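Zoddale Shim
Planning software for small, fiddly jobs

Shim sits between what your cameras see and what your arm does next. You give it a job in ordinary words, such as sort these by colour and put them away in the drawer, and it works out an order of moves, checks each one for reach and tells you before anything happens if it isn't happy. We wrote it for our own bench first, and it has grown a good deal since then!

What you get

Task planner with replay and step-by-step editing
Object tracking for up to 40 loose items at a time
Works with Eltiveo and Rivirer controllers
Licence for 4 workstations, with 12 months of updates

The starter library comes with 3,873 short clips of people handling everyday things, all labelled by hand. Coffee capsules are a favourite of ours, being small and shiny and apt to roll.

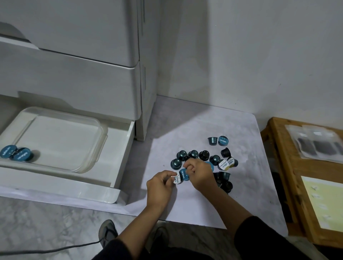 Two-handed work has its own planner, which treats the hands as a pair and lets one hold while the other gets on with the job. You can switch it off for single-arm set-ups, and your saved tasks will carry over.

If you'd like to try Shim on your own recordings, do write to us. We run an online demo every Tuesday and are always glad of a new face, however early you are in your project.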